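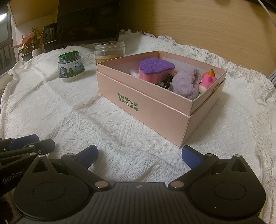

FOR IMMEDIATE RELEASE
01/10/2026

Isuncombe Students Open Household Sorting Project to Area Schools

ISUNCOMBE – The Robotics Club at Isuncombe Technical High School will open its household sorting project to other schools this spring, the club announced today. Teams from Vorley and Le Roux have signed up, and places remain for one more school.

The project, called Skidilier, began last June as a summer class. Students use hand-held grippers to pick up everyday items and place them in an open box or take them out again. Each attempt is recorded, and the recordings are used to train a small robot arm to do the same job.

Club members have recorded 600 attempts so far. Their work covers soft items such as cleaning sponges and bunched fabric, along with toys and jars. Students set up each task on a tabletop, write down the order in which the items are to be moved, and review every recording before it is added to the set. Attempts in which an item is dropped are kept and labeled separately.

"Soft things are the hard part," the club said in a statement. "A sponge changes shape when you squeeze it, and fabric folds over on itself. We spent most of the fall learning how wide to open the fingers and how slowly to close them."

Visiting teams will work in groups of 4. Each group will choose its own set of items, plan a sorting task, and record it over 3 afternoon sessions. The last session is set aside for testing on the club's robot arm. Groups will be scored on how clearly the task is written, how consistent the recordings are, and how many items the arm places correctly.

No programming experience is required. Students who already write code may help with labeling software, which club members built themselves and plan to share with all of the schools taking part.

The sessions are open to students in grades 8 and up. There is no charge. Schools must send one adult supervisor with each group and should arrange their own transportation. Grippers and computers will be supplied. Groups are asked to bring clean household items that fit in a small cardboard box and have no sharp edges or glass parts.

Applications are available at the main office of Isuncombe Technical High School and from the club's page on the school website. A session schedule will be sent to schools once the final place is filled.

About the Robotics Club

The Robotics Club at Isuncombe Technical High School meets after classes in the technology wing. Members build and test machines for class projects and regional student competitions.

Media contact: Main Office, Isuncombe Technical High School

###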